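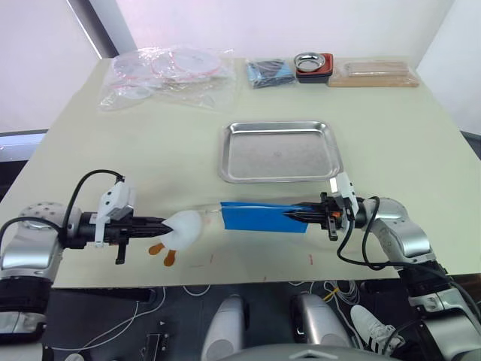
A round white plush with little orange feet.

I've fixed a lot of stuffed animals over the years (three kids, one dog), so when my old sewing box finally fell apart I treated myself to the Gitden plush repair kit. It was 20 dollars and came in a zip pouch that fits in my kitchen drawer, hooray!

The curved needles are the best part. I closed up a bear's armpit in one evening – a seam I'd been putting off since July – and the stitches barely show. The thread is strong and doesn't tangle much, though I'd have liked more than one white. My neighbor Yareli borrowed the kit for a floppy rabbit and now wants her own.

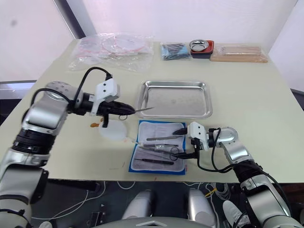

Sewing & Mending: Kits

The stuffing is my main gripe. You get one small bag, and it clumps unless you pull it apart with your fingers first. I ended up using some Carrillo fiberfill I already had, and it felt a lot softer. The scissors are fine for thread but they chew up felt, so keep your good pair handy.
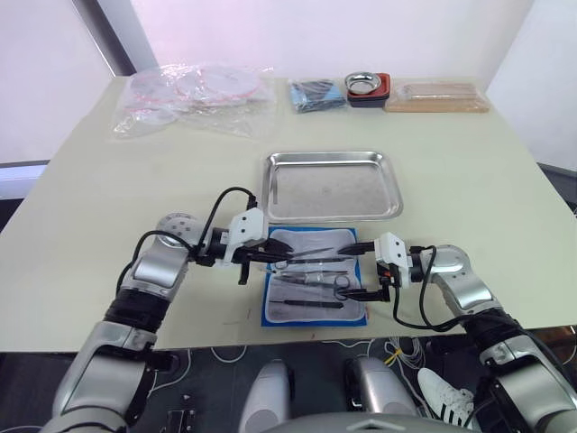
Reviewed by Dulce Barajas

I also tried the cheaper Plivov kit last winter and snapped two needles in it, so I'm happy to pay a bit more. The Gitden instructions are tiny gray print on one folded sheet – I read them under the stove light with my glasses on and still gave up on the ladder stitch diagram. If you already know that stitch you'll be fine.

4 out of 5 from me. I'd buy it again for the needles.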